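Refilwe Engelbrecht
@refilwe_e

Thread on grasp checking for thin plastic film. Two arms, one bag, some fruit. Most of this is software, with a bit about fingertips near the end. Long, so mute if you don't care about grippers.

Task as written in the planner: arm A takes hold of the bag and keeps it up, arm B takes a piece of fruit from the basket and puts it in. Repeat until the order is filled. Code name is Rerkell, mentioned only so the log names below make sense.

Our old grasp check was finger width. Close to the force limit, read the encoders, compare with the width at which the fingers meet. If there's a gap, something is being held. It works well for lemons.

It doesn't work for film. One layer of bag between the pads gives the same reading as no bag between the pads. The film is thinner than the backlash in the finger drive, so no threshold will separate the two.

A gathered bunch of film is better, as several folds add up to a gap you can measure. Sometimes. It depends on how the folds lie, and they settle under load, so the reading drifts down after the close. The old check sampled once, right at the end of the close.

So we had two failures that looked the same in the log. Film never caught, and film caught but reported as missed. The second one is worse in practice. The planner opens the fingers to try again and drops a perfectly good bag.

Grigore Marinescu went through the February logs by hand and labelled every close on the bag. 2,435 closes. Of those, 251 were good grasps that the check had called empty. We'd been blaming perception for those.

Perception did deserve some of the blame. More on that further down.

First thing tried: motor current. Idea was that film adds a bit of compliance and the current would rise more slowly. You can see it if you average many closes. You can't see it in one close. Dropped.

Second thing tried: pull test. After closing, lift a little and look at the wrist force. A bag lying slack on a counter has very little weight and the force sensor has more noise than that. You only get a signal when the bag is caught on something, and by then you have another problem. Dropped as well, though the motion stayed in for a reason I'll get to.

Third thing, and what we kept: look at it. There's a camera on each wrist. The fingertips sit in the same part of the image every time, so you can cut a fixed patch and ask a small classifier whether there's film entering the gap.

Labels are three: held, empty, can't tell. The third one matters. Early versions had two labels, and the model put every glare patch into "held" with full confidence.

Why glare: the bag is white and lets some light through, the counter is white terrazzo. Out-of-focus counter between black fingers looks a great deal like out-of-focus film between black fingers.

The specks in the terrazzo help. If you can see chips sharply right up to the gap, there's no film in front of them. The model seems to have picked that up, going by what happens when we blur the specks out. Held goes up, empty goes down.

That also means it won't carry over to a plain white counter without new data. Viorica Nedelcu tested it on a sheet of white card laid over the work area and it went to "can't tell" nearly every time. I'd call that acceptable behaviour. It's no use for production on that surface.

Back to the small lift. We kept it because moving the wrist changes the picture in a useful way. Film that's held moves with the fingers and stays put in the patch. Background slides. So we take one patch before the lift and one after, and feed in both.

Two patches beat one by a wide margin on the same labels. I'm leaving the percentages out until we've rerun on a split by bag, since the first split was by frame and frames from the same bag ended up on both sides. Yes, we know. Grigore caught it.

Planner side. The old state machine had "bag held" as a yes or no fact set once. After that it was never looked at again until the bag was put down. Every later step trusted it.

Now it's a value with a time stamp that goes stale. Any step that needs the bag has to ask for a fresh one. If it's stale, arm A rechecks before arm B is allowed to start its approach.

Cost of this is small. The classifier runs while arm B is still picking, so most of the time the answer is ready before it's needed. The step that suffers is the second piece of fruit, where arm B is quick and ends up waiting.

Maricica Munteanu rewrote the handoff between the two arm controllers so that waiting means holding still over the basket. Before, arm B would stop wherever the message found it, which was often halfway across with fruit in its fingers and blocking arm A's view.

Blocking the view is its own topic. Arm A's wrist camera is the only one with a decent look at its own fingertips. When arm B brings fruit past, the fruit can fill a good part of the image, blurred and bright.

The fixed patch is safe as long as nothing crosses it. The full-image bag segmenter isn't safe at all. It sees a large shiny object and a large shiny sheet, and merges them where they touch in the image even if they're well apart in depth.

We don't trust depth there. Short-range depth on see-through film gives you holes, or the surface behind the film, or a mix of the two. The segmenter runs on colour only.

Fix was dull. Arm B publishes its finger position, we project it into arm A's camera, and we mask a generous region around it before segmenting. The mask needs both arms calibrated to each other and both clocks to agree.

The clocks didn't agree. The two controllers were each stamping with their own time and the bridge was copying stamps through untouched. At rest you'd never notice. With arm B moving, the mask trailed the fruit.

I spent far too long tuning mask size to cover what was a time offset. If your mask has to grow with speed, go look at the clocks.

The bridge now stamps on arrival and keeps the source stamp in a separate field. Zelmont (our log viewer, written in-house, don't go looking for it) plots the difference between the two, and we alarm when it walks.

Segmenter notes. Where's the opening of the bag? That's the only question arm B needs answered. We started with a full outline of the bag and worked out the opening from it. Poor idea. A crumpled bag has no outline that means anything.

Viorica Ciobanu swapped it for a model that predicts the rim only, and is allowed to predict nothing. When it predicts nothing, arm A does a slow turn of the wrist and tries again, up to 3 times, then asks for a person.

The limit used to be higher. With more turns the bag winds up on itself and the opening closes. The retry was making the thing it was retrying harder. Look for this in your own recovery code, it's very common.

Wrinkles are a problem for the rim model. Fine creases running at an angle give edges as strong as the real rim. Training on rendered bags made this worse, the rendered film was too smooth. Real frames only at the moment.

How many frames? 1,000 labelled by hand for the rim, drawn as open curves. That was enough to be useful. I'd like more with leaves and stems in the background. Thin dark twigs behind thin film get drawn as rim now and then.

Fruit side is mostly fine. Orange, lemon, lime, apple. The picker confuses a yellowish lime with a greenish lemon and so do I. The order system treats them as different items and we've told them our view on that.

Finger force on arm B is set per item type. On arm A it's one number for film and we left it high. Film doesn't bruise. It does tear if you pinch a single layer hard and then pull, so the approach tries to gather a bunch first.

Gathering is open loop. Fingers go down wide, close slowly while moving sideways a little, and whatever comes up comes up. I've seen nicer methods in papers. They all want to know where the film is, and we've just been over that.

Fingertips, as promised. Smooth tips let film slide out slowly, and the width reading can't see that either. The recheck catches it, assuming it runs in time. We have a set of rubber pads from Tudose to try. No results, so no opinion.

Someone will ask about tactile sensors. Yes, they'd probably help. We have none on this cell and the one on loan to the Londberg rig is staying on the Londberg rig.

Things still broken: the classifier doesn't know about a bag held by the wrong part. A pinch on the side wall is "held" and it's correct, and the opening then faces the counter. The rim model says nothing there, we do the turns, and we ask for a person.

I think the planner should let go and regrasp in that case. Maricica thinks we should never open the fingers on a good grasp after all this work. We have a branch each.

Also still broken: "can't tell" is treated the same as "empty" in one old code path in the put-down step. Found it while writing this thread. Ticket's in.

If you do only one part of this, do the time stamp on "held". It took an afternoon and it changed more than the models did. The old width check is still in there too, for fruit.

Last post, view from arm A's wrist.

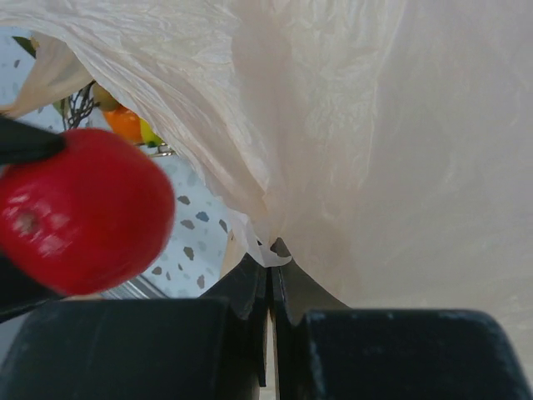
Bag arm wrist camera: gathered film at the fingertips, red fruit in the other gripper, basket behind.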